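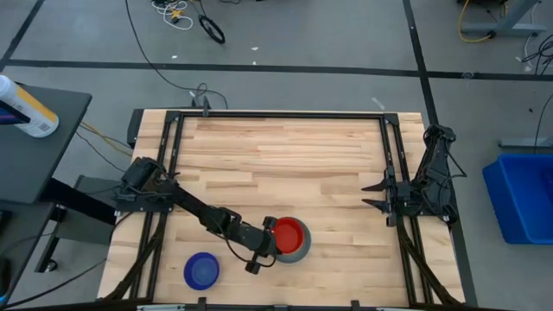
I've been meaning to write about work for weeks, and my sister keeps asking what it is I do all day now, so I made a pot of tea and sat down to try.

I spent most of my working life in the dish room at Hindholm, back when we put out 3000 meals on a busy day and everybody's wrists hurt by April. When Huteck bought the kitchens and started talking about arms that could sort and stack, I figured that was that for me. Instead they asked if I'd come over and help teach the things. So now I fuss over bowls and plates for a living (my mother would have laughed herself silly!), and I have opinions about nesting that I never knew I had.

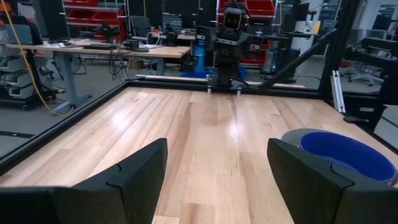
Skirard, February 3, 2021

Etenesh Mersha and I came over from the dish room together, and I'm so glad, as I'd have been lost without her those first 2 months. The young engineers are kind and very patient, but they had never scraped a plate at the end of a double shift, and some of what we know was hard to put into words. Why do you stack by size first? You just do, your hands know! Narendra Joshi writes it all down anyway, bless him.

I do worry about the ones still over there. Henok Wolde told me the evening crew is down to short shifts, and he's been offered training but doesn't know if he wants it. I can't blame him. He likes the noise and the company, and I miss that too, the singing especially. My back is better, though, and I'm home for supper, and I'd be fibbing if I said that didn't count for a lot.

Anyway, the tea's gone cold. I'm having lunch with Henok soon and will write again after that.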